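The last Sunday at the Totonier

The death of the old film star was on the radio by 8, and the Totonier had sold out before lunch. It had 270 seats. Kolik, the usher, put out 17 kitchen chairs as well.
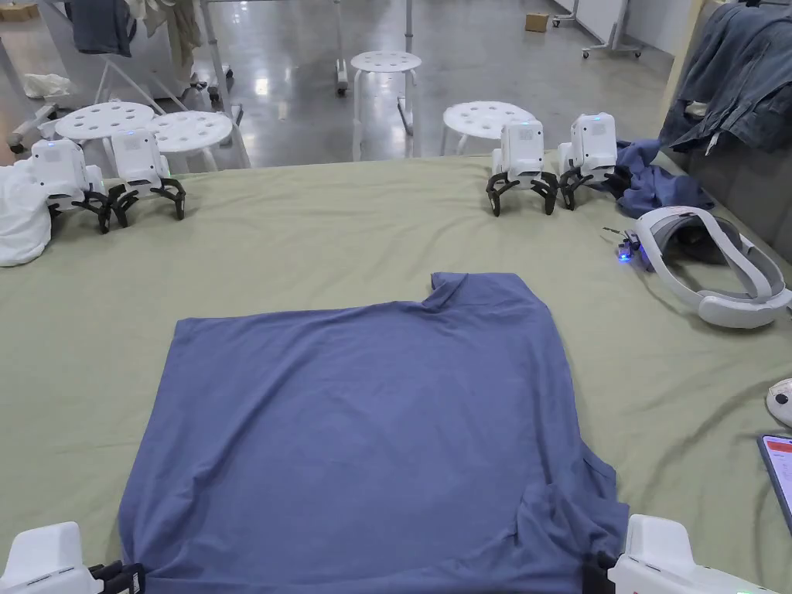
A blue-grey T-shirt, spread out on green.

They showed Drunis, her first picture, made when she was twenty. She had one line in it - "Shut the gate" - and the whole room said it with her. 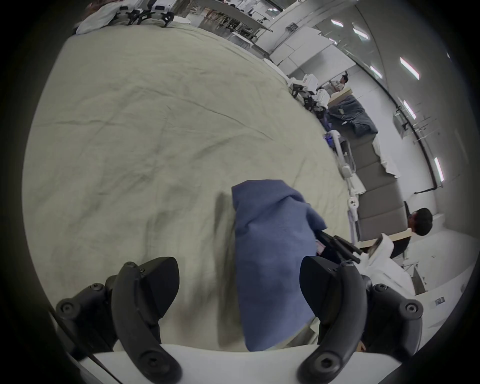 After the film

Polák's bar stayed open late. The radio played her songs until 10, then went back to the football. Kolik carried the chairs home, four at a time.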